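# Keeping household running costs steady when prices move

Most of what gets written about inflation, interest rates and fuel prices is meant for people who trade on it. At home it comes down to the bills, the food shop and whatever is left at the end of the month.

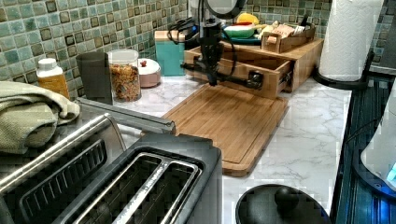
Prices rarely rise all at once. Energy tends to go first, then food, then services such as haircuts and repairs, where wages are the main cost. If you watch only the headline inflation number you will miss this, so keep your own.

## Keep a price book

Pick 35 items you buy all the time and write down what you pay, with the package size next to it. A school notebook is fine. Update it once a month on the same shopping trip.

- Use the unit price (per ounce or per pound), since packages shrink.
- Note sale prices in a different color.
- Leave out anything you buy only at holidays.

After four months you will see which items are climbing and which only bounce around. Coffee and cooking oil bounce. Rent and insurance climb.

## Split the bills into fixed and variable

Go through one full month of statements. Ours came to $1,960 in February before groceries, and $173 of that was small subscriptions and service fees that had gone up without our noticing. Two of them were for the same thing.

Fixed bills get a yearly phone call. Variable bills get a monthly look. Write the renewal date on the front of each folder – inside the folder it will be missed.

## Stock up on a schedule

Buying ahead makes sense when a price is rising faster than your savings account pays. It makes no sense for food you will throw out. Things that keep well:

- Rice, dried beans, pasta
- Dish soap and laundry powder
- Light bulbs, trash bags, batteries
- Salt, sugar, vinegar

Put the new packages behind the old ones. Mark the purchase month on the lid with a grease pencil.

## Variable-rate debt

When the central bank raises its rate, credit card rates usually follow within a billing cycle or two. Fixed mortgages do not change, but home equity lines often do. Check the loan papers for the words "adjustable" or "variable" and for how often the rate resets. Pay extra on those first.

If you are due to replace a large appliance, get the financing terms in writing before you compare sticker prices. A low price with a high store-card rate can cost more by the second year.

## Fuel and heating

Oil and propane dealers often offer a pre-buy price in late summer. Ask for the capped price too, and what the cap costs. Thilini Akanda, who wrote in about the last page, locks in half her winter supply and buys the rest as needed – if the price falls she still gets some of the benefit.

Clean the furnace filter before the first cold night. Write the filter size on the furnace door in marker.

Last updated Tuesday, September 7, 2021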